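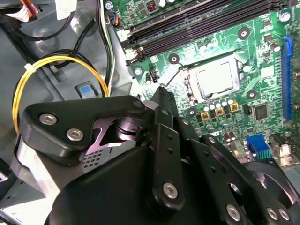

Automation at the Blackwood depot refers to the partial handover of computer teardown and parts recovery to robot arms at the Ustgate refurbishing works in Sukby. Depot opened 1976 as a typewriter and adding machine repair shop, moved to office computers later. Work before the arms was all hand work - one person, one bench, one machine start to finish. The arms now do the reaching inside the open case. Processor jobs are the usual example: the chip sits in a metal retention frame with a thin lever beside it, and the gripper has to come in over the green board without leaning on the capacitors below the socket. Cables are still a person's job. Loops of wire get tied back or moved by hand before the arm starts.

Background
The system is called Rarnalix, after the in-house scheduling program it grew out of. Pushed through by Thaddeus Dvorak, then plant manager. First arm went in one February, on the late shift only. Seven arms at present. Staff at the works: 157, slightly up from before the change, though fewer of them are on the benches.

Changes to jobs
Bench technician was the main job title. Now split in two. Preppers open cases, clear cables, pull anything loose. Cell minders watch two arms each and step in on a stop. Pay is the same for both, which was argued over for most of a year. Joni Lindqvist, shift lead, argued for swapping the roles every Monday and the swap is still in place.

Wrist and thumb complaints went down acording to the works nurse. Eye strain and boredom went up. Minders are on their feet more than expected, walking between cells to free stuck screws.

Training
New hires still strip machines by hand for their first weeks, under Hazel Whitfield. Older staff wanted this kept. Minders who have never seated a processor themselves tend to restart the arm too soon after a stop - Whitfield's view, not shared by everyone on on the floor.

Criticism
Darnell Crenshaw, a former technician, wrote in the staff newsletter that the pace of the day is now set by the queue screen. Breaks were fixed to clock times after that. Odd models are still sent to the hand bench, run by Da-eun Ryu.

See also: Hand bench; Parts grading; Sukby works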